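Lehre > Automatisierung > Materialien > Exkursionen
Kategorie: Begleitblätter Robotik
September, Bearbeitung: Morenike Etim

Begleitblatt 4: Vorführung beim Tag der offenen Tür, Rostmont

Wer mitgefahren ist, kennt den Ablauf. Für die anderen kurz: Einlass um 9:30 Uhr, Begrüßung durch Yannick Millet, danach der Greifplatz mit der Erdbeere. Sorin Vasiliu hat bedient und erklärt, Fragen waren erst am Schluss erlaubt.

Was behauptet wurde

Laut Vasiliu liegen dem Regler 3461 aufgezeichnete Durchläufe zugrunde, davon 379 mit Obst. Er nannte das »robust«. Auf Nachfrage von Chantal Ouellet, was mit den übrigen Durchläufen geübt wurde, kam nur der Hinweis auf das Projekt Finisia. Eine Fehlerquote wollte man uns nicht geben. Solange sie fehlt, ist »robust« ein Werbewort, und ich bitte darum, es in den Protokollen nicht zu übernehmen.

Was man beurteilen kann

Die Aufgabe ist klein: eine Frucht, eine Schale, ein heller leerer Tisch rundherum. Einen besseren Kontrast zwischen Rot und Weiß kann sich eine Bildverarbeitung kaum wünschen. Über Obst in einer Steige, mit Blättern und Nachbarfrüchten, sagt der Versuch nichts. Offen blieb auch, mit welcher Kraft die Backen schließen. Druckstellen zeigen sich bei Erdbeeren oft erst später, und bis dahin saßen wir wieder im Bus.

Taktzeit: Millet sprach von etwa 116 Griffen pro Stunde. Bitte selbst nachrechnen, was das für eine Packlinie hieße, und mit der Handarbeit aus Begleitblatt 2 (Tisthorpe) vergleichen.

Zur Vorbereitung der Übung

1. Welche Größen müssten gemessen werden, damit man von schonendem Greifen reden darf?
2. Wie viele Früchte verschiedener Reife gehören in eine ehrliche Testreihe?
3. Was ändert sich für die Erkennung, wenn die Schale rot ist?

Abgabe bei Dariusz Witkowska, höchstens zwei Seiten.

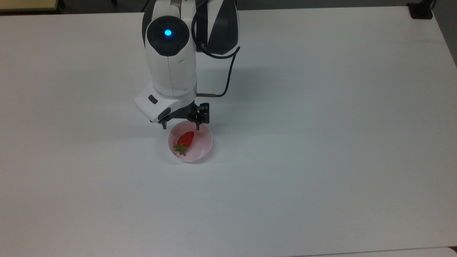
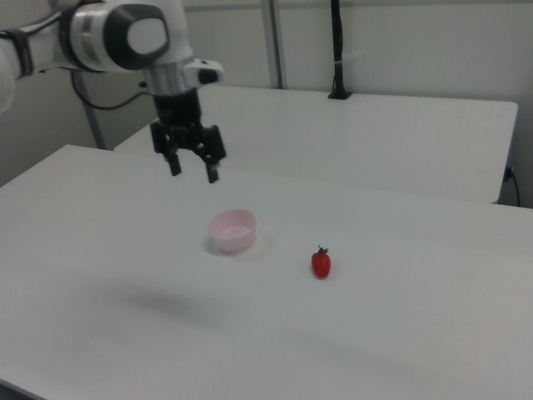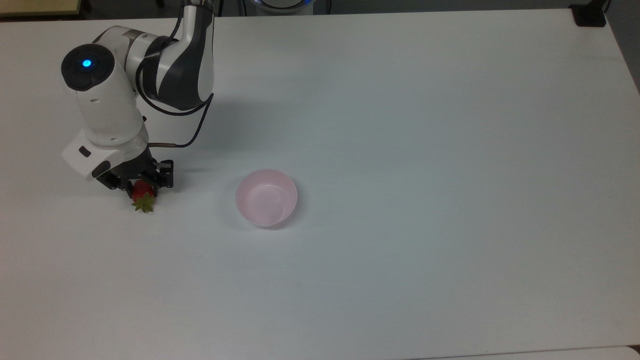

Greifplatz in Rostmont mit Arm, Erdbeere und rosa Schale. Nur im ersten Bild liegt die Frucht in der Schale.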